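Busy Bins for Toddlers and Preschoolers: Your Questions Answered

Updated 31/05/2025

I get a lot of email about the busy bins we use at our house, and I kept typing out the same replies, so I finally put them all on one page. Grab a coffee and skip to whatever you need! 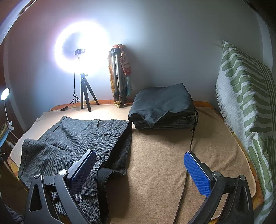
What is a busy bin, anyway?

It's a shoebox-size container with one simple activity inside that a little kid can do mostly alone. One bin might be pom-poms and a muffin tin. Another might be lacing cards. My kids pull one out while I'm making dinner or reading with their big sister, and when they're done it goes back on the shelf. That's really all there is to it (I wish I had a fancier answer).

How many do I need to start?

I tell everyone 10. I started with way more than that, because I get excited about craft supplies, and it was a mess. With ten you can put out two a day Monday through Friday and then start over the next week. My three-year-old has never once complained about seeing the same bin again. He greets them like old friends!

What ages are these for?

I write them with ages two and a half to five in mind. Younger toddlers can join in if you swap out anything small and sit right there with them. Please don't hand a bin of beads or dried beans to a child who still puts everything in their mouth. When my youngest was in that stage, his bins were all big stuff: scarves, measuring cups, chunky blocks, a whisk.

How long will my child stay busy?

Oh, this varies so much. On a good day, twenty minutes. On a bad day you'll get ninety seconds and a container upside down on the rug. I'd say the first week or two is mostly you showing them how it works, so try not to judge it too early. I almost quit after four days and I'm so glad I didn't.

Do I have to buy the Badawi planner?

Nope! Badawi is the name of my printable set (weekly planner, bin labels, and the activity cards), and plenty of readers do fine with a notebook. The set has 96 activity cards sorted by skill, so if you hate coming up with ideas, that's the part you'd be paying for. If you love coming up with ideas, save your money and use the free labels.

Where are the free labels?

They're on the Freebies page, near the bottom. You'll put in your email address and the link comes to your inbox. If it doesn't show up in an hour, look in your spam folder first and then write to me and I'll send it myself.

How do I print the cards?

I print on regular cardstock at 100 percent size. If your printer has "fit to page" checked, the cards come out a tiny bit small and the backs won't line up with the fronts. Ask me how I know. I laminate mine, but one reader slides hers into baseball card sleeves and I kind of wish I'd thought of that.

Can I use them in my classroom or home daycare?

Yes. One purchase covers one teacher and her own group of kids. If your whole center wants to use them, there's a multi-teacher option on the same page. Please don't put the files in a shared drive for the whole district!

What's the difference between Badawi and Fident?

I get this one a lot, and it's my own fault for picking names that don't explain anything. Badawi is for the bins. Fident is my set of early writing pages: tracing lines, curvy paths, then letters. They don't overlap, and you don't need one to use the other. If your child is still grabbing crayons with a whole fist, I'd stick with bins for now and come back to Fident later.

Will busy bins get my child ready for kindergarten?

They help with some of it. Squeezing tongs and peeling stickers builds up little hands, sorting is early math, and finishing one thing and putting it away is a habit kindergarten teachers will love you for. But I wouldn't count on bins for everything. We also read a ton, play outside, and go to story time at the Sestwood library when everyone has shoes on in time. If something about your child's development is worrying you, talk to your pediatrician. I'm a mom with a label maker and I can't answer those questions by email.

My child dumps every single bin. Help!

Mine did too! What worked for us was a tray. The bin sits on the tray, the activity stays on the tray, and if it gets dumped we pick it up together and the bin takes a rest until tomorrow. I also cut way down on pieces. A sorting bin with fifteen pom-poms is just as fun as one with 50, and it takes no time to clean up. If dumping is all they want, make them a dumping bin! Two bowls and a scoop. We had that one going for most of February.

Where do you store everything?

On a low shelf in the dining room, with the current week's bins where the kids can reach. The rest live in the hall closet. Loose supplies go in zip bags with the name of the bin written on the front in marker. I had a color-coded system for a while and I'm not going to talk about that.

What does it cost to set up?

Less than you'd think if you shop your kitchen first. Clothespins, cupcake liners, empty spice jars, old greeting cards, the lids from applesauce pouches (save those lids!). I bought my containers on sale and spent about as much as we'd spend on a pizza night. Tongs and a hole punch are the two things I'd pay for if you don't already have them.

Do you have themed bins?

I do! There's farm, ocean, weather, bugs, and a few holidays. I only swap in two or three themed bins at a time and leave the others alone. The full list is up to 343 ideas now, and you can search it by theme or by supply, so if all you've got is a bag of buttons you can look up buttons.

Do you ever teach this in person?

Once in a while. I did a morning workshop for parents in Trirkolstead and had the best time, and I'd like to do another when my schedule opens up. Newsletter readers hear about those first.

Can I get a refund?

Digital files can't really be returned, but if you bought the wrong set or bought the same one twice, write to me and we'll fix it.

I have a question that isn't on here!

Use the contact form and put "busy bins" in the subject line so I can spot it. I answer on weekday mornings while the little one eats his very slow breakfast, so give me a day or two.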